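3.2 Materials and layout

The third part of the study looked at how drawing supplies are set out on a shared table before a class begins. Markers were kept with markers, in parallel and within reach of the centre.

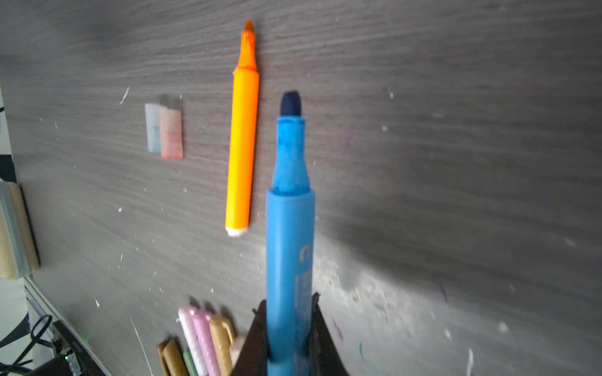
Acheampong and Rultach
School of Art Education, Brasturstead

Uncapped markers were a recurring concern. Of the 300 sets reviewed for the Sturkon project, 100 held at least one marker without its cap.

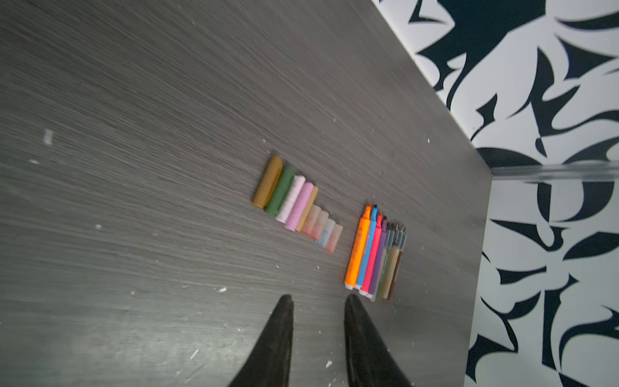
Figure 2. Sticks of coloured chalk in a diagonal row on a grey wood-grain tabletop.

Sticks of unequal length are harder to keep in line. Shorter pieces were placed at one end of a row, and colour order was left to the person tidying.

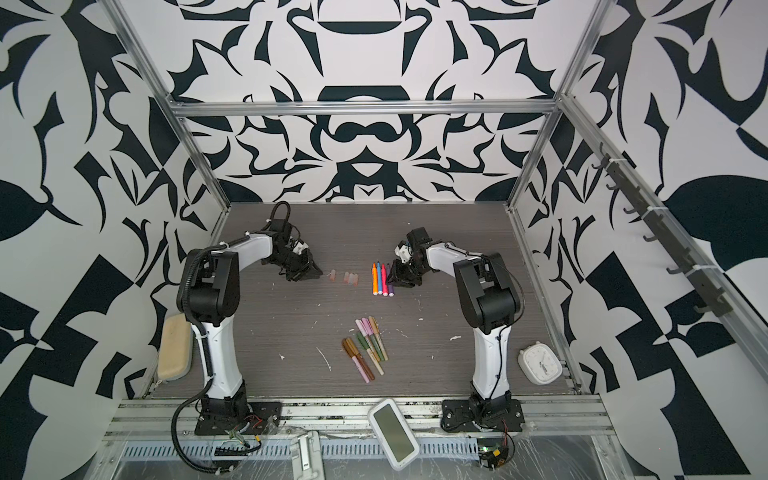

Loose piles were permitted while sorting was under way. A layout was scored as complete when the tools lay in distinct groups, whatever the colours within each group. Dust and scraps on the table did not affect the score.

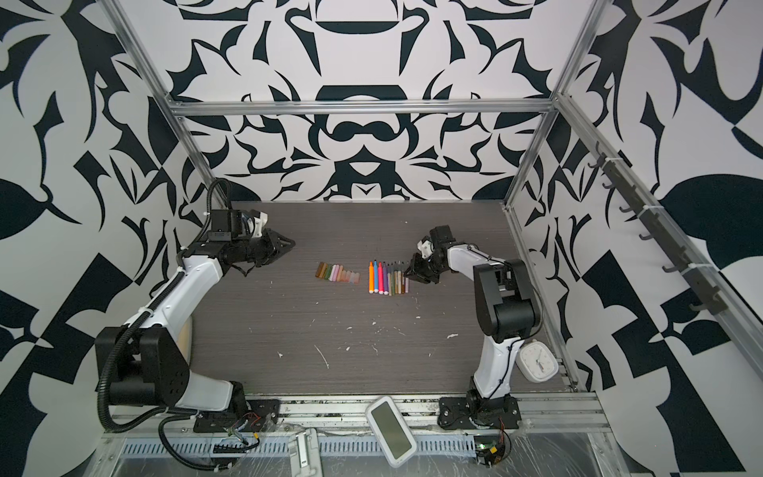
Scores for all layouts are reported in the next section.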